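Table Things: coasters, trivets, small pots
Gallery page, updated 2/7/26

Quick page, sorry for the mess, more to come in March when I have time. These are the things we've been using on the tables at the Partanen building plus a few from my own kitchen. Rope stuff mostly. Some flowers. Captions by me (Rajkumari Pathak) except where Kerttu Laitinen got there first.

Most of the rope is from Puvov, they sell it in 100 foot hanks. Cotton, not jute. Jute sheds everywhere and I gave up on it.

Notes, in no order

Flat coils
Start tight. Tighter than that. The first turn decides the whole thing, if it's slack you get an oval and it stays an oval forever. I stitch as I go, Kerttu glues. We don't discuss it.

With a hole or without
I like a hole in the middle, you can hang it on a hook by the stove. Kerttu closes hers up with a knot on the underside. Hers sit a bit wobbly if you ask me (she'll read this).

Size
Small ones for cups, big for the soup pot. The biggest I ever made took a whole hank and then a piece of a second one, and the join shows. Put the join on the bottom side, I forgot.

Color
Left most of them plain. Tried tea on two, came out like old socks. The blue dye was better but it came off on a tablecloth, so no blue near anything white until I work out how to fix it.

Washing
Cold water, by hand, dry flat with a heavy book on top. Do not put in the dryer!! One curled up like a chip.

Fake flowers in little pots
From the Drollico clearance bin, 440 left when I went in and I doubt they've sold many. I took sunflowers and something purple that might be lavender. Dust with a dry paintbrush. A hair dryer on cool works too but hold the pot down.

Which pot with which coil
Yellow looks good by plain rope. Purple looks good by nothing, it's in the bathroom now. Kerttu says put them off to one side so people have room for there cups and she's right, the middle of the table is the worst place for a pot. 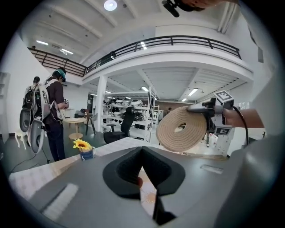
Same goes for anything tall, candles, the pepper mill, that vase from Clustura that everyone knocks with a sleeve. Keep it low, keep it to the side, leave the rest of the table alone. White tables especialy. They show every crumb but they make a plain beige coil look like you paid money for it.

Storage
Stack the flat ones in a shoe box, biggest at the bottom. Don't roll them. Don't fold them either, obviously. The pots go on a windowsill or wherever, though the yellow fades in full sun. Mine is fine so far, it's only been a winter.

Swaps
I have too many cup size ones. Will trade for buttons, decent thread, or rope ends longer than my arm. Kerttu wants cork sheet, the thin kind, for backing. Leave a note at the front desk at Partanen with your name on it, last time there were two notes with no name and I still don't know who wants the oval one.

Next batch: square ones, if I can get the corners to behave. Braided edge maybe.

R.P.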